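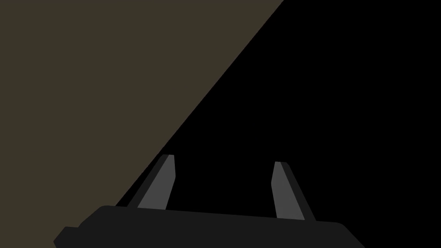 **Gripper trials / Simulation**

29/03/2023

Hi Revathi,

Second report on the Zemwood money, and I'm glad to say there's a fair bit in it this time! The wrist view in the simulator is up and running, so we can finally put the two-finger gripper through its paces without booking the real arm at Closavham (which Jonas has more or less moved in with). It's plain stuff to look at, flat colours and no texture on anything, but the fingers stand out well with their lighter inner faces and you can tell straight away when they're open. Dwight wants proper lighting and shadows. I've said later, because the plain version runs fast and I'd like the numbers first.

So, numbers. We ran 500 simulated grasps with each of the 2 controllers, the old position one and the force one that Nhyira wrote over the winter. The old one managed 340 good lifts. I haven't got a fair figure for Nhyira's yet, as 51 of her runs stopped early with a contact error and I don't want to call those failures until we know whose fault they are. My money's on the simulator, hers is on my finger model, and we've agreed to look at both.

The camera angle took longer than I'd planned. Sitting just behind and above the gripper we get both fingers in view, only the dark base blends into a black background far too easily, and the outer sides of the fingers do the same. Fine for me, hopeless for the tracking code! I'm going to try a lighter background and see whether that sorts it before anybody starts repainting the model.

On spending, we're under on computing and over on travel, all of it Tetteh's trips to Mirholm to fetch the Kwok controller board and then to take it back again when it wouldn't talk to our arm. The replacement is promised for May. Could I move what's left of the computing line across to cover him? It would save me writing to you twice.

Still to do: the contact errors, the background, and the same tests on the real arm once Jonas lets go of it.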